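4.2 Abertura de portas interiores

A abertura de portas foi incluída no conjunto de tarefas domésticas por ser condição de quase todas as outras. Um robô que sabe dobrar toalhas mas não passa do corredor ao quarto depende de alguém que lhe deixe a porta aberta, e essa dependência raramente aparece nas taxas de sucesso publicadas. Nesta secção tratamos apenas de portas de batente com puxador de alavanca, deixando de fora as portas de correr e as de maçaneta redonda, que o controlador Pusteo não suporta na versão usada neste trabalho.

Foram realizadas 593 tentativas, das quais 552 entraram na análise. As restantes foram excluídas por perda de comunicação com o braço ou por erro de registo na posição inicial da base. Cada tentativa começa com o robô parado diante da porta fechada e termina quando a folha ultrapassa um ângulo suficiente para a passagem da base, quando o limite de força é atingido ou quando se esgotam 72 segundos. A tarefa foi dividida em quatro fases – localização do puxador, aproximação, acionamento e arrasto da folha – e cada uma foi avaliada em separado, com recurso ao registo das forças no punho e às imagens da câmara aí montada.

A localização do puxador foi a fase menos problemática. O modelo de perceção Fliltov encontrou a alavanca na grande maioria dos casos, incluindo em portas escuras e envernizadas, onde esperávamos mais dificuldade. Os erros concentraram-se na estimativa da orientação. Em superfícies metálicas muito refletoras, o eixo da alavanca era por vezes confundido com o contorno do espelho da fechadura, e a pinça chegava ao puxador com um desvio angular que só se tornava evidente no contacto. 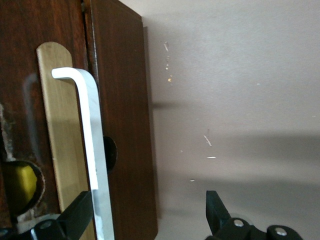
A fase de acionamento concentrou a maior parte das falhas. Uma pessoa abre uma porta com um gesto pouco preciso: pousa a mão, deixa cair o peso e corrige a trajetória pelo que sente. Uma pinça de dois dedos tem de escolher entre fechar-se sobre a alavanca, o que exige alinhamento, e empurrá-la com um só dedo, o que dispensa o alinhamento mas permite que o dedo escorregue. Testámos as duas estratégias. O fecho completo deu melhores resultados em puxadores de secção reta e com folga suficiente em relação à porta. O empurrão com um dedo foi mais robusto a erros de orientação, mas perdeu o contacto com frequência antes do fim do curso da alavanca, sobretudo quando a mola era dura.

O estado de conservação das portas pesou mais do que tínhamos previsto. As portas de ensaio do laboratório de Namholm, montadas em caixilho novo, foram abertas com regularidade já na primeira semana de fevereiro. Nas portas de edifícios em uso encontrámos puxadores com jogo, trincos que prendiam e folhas empenadas que pediam um puxão lateral antes de ceder. O controlador não dispõe de um comportamento para este último caso. Interpreta a resistência como porta trancada e desiste, o que é seguro para o equipamento mas contabilizado como falha.

Na fase de arrasto, o problema principal foi a coordenação entre o braço e a base. Seguir o arco da porta obriga a base a recuar enquanto o punho roda, e em corredores estreitos o planeador ficou várias vezes sem solução. Permitimos até 5 replaneamentos por tentativa. Acima desse valor, o tempo gasto crescia sem ganho visível na taxa de abertura.

Comparámos ainda estes resultados com os do protocolo Kristiansen, que avalia a mesma tarefa numa porta única e sem mola de retorno. A ordenação das estratégias mantém-se, mas a distância entre elas reduz-se muito, e o empurrão com um dedo parece ali quase equivalente ao fecho completo. Recomendamos cautela na leitura de valores obtidos numa só porta.

Quanto à pergunta de partida – se uma máquina já pode encarregar-se desta tarefa numa casa habitada –, os dados apontam para uma resposta limitada. O sistema abre portas em bom estado, com puxadores que conhece, e fá-lo mais devagar do que qualquer morador. O desempenho em portas que não constavam do treino é discutido na secção 4.3, juntamente com o efeito da altura do puxador.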